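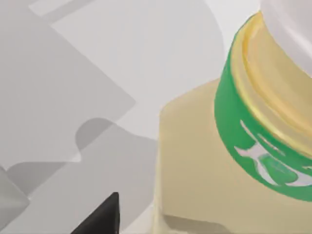
A cream-colored bottle with a green band around its neck

A neck band is a strip of paper, plastic film or foil fitted around the neck of a bottle. It is separate from the main label on the body and usually carries a brand mark, a flavor name or a short notice. Neck bands are used on drinks, sauces, shampoos and household cleaners.

Types

Paper bands are glued on and overlap at the back. Shrink bands are cut from a tube of plastic film, dropped over the neck and passed through a heated tunnel, where the film tightens to the shape of the bottle. A shrink band that also covers the cap can serve as a tamper seal. These often have 2 rows of perforations so that the upper part can be torn away.

Printing

Film shrinks more where the neck is narrow, and artwork must be stretched in advance to allow for this. Small lettering is normally kept away from the steepest part of the shoulder. Paper bands are cut in a curve when the neck tapers, as a straight strip will wrinkle.

History in Zakville

The bottling town of Zakville was an early center of band printing. The Kettani works supplied paper bands to dairies in the nearby Kinmont valley, packed in boxes of 2,000. It ran six presses at its largest and changed over to film after merging with Bornenel, a maker of caps.

Recycling

Film bands are often made of a different plastic from the bottle and may need to be removed before recycling. Local rules vary.

See also

Bottle cap
Shrink wrap
Tamper-evident packaging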